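Firnby pouring set - README

Home build, two arms on the bench, water pouring only. 300 episodes, 554 still to check. Last edit 21st September.

Task: pick up the bottle, pour into the pink cup, stand the bottle back up. Lid off before recording.
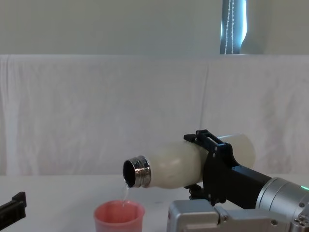
Joint angles in degrees, gripper 0 to 1. Older files from Febuary use radians - dont mix them.

Folders: raw, checked, bad. Anything with a spill goes in bad, keep it.

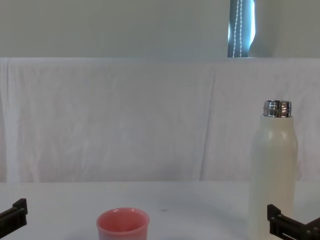 Known problems: clocks drift on long runs, left arm log is 3 frames behind. Fix pending.

Questions to Preben Baldursdóttir.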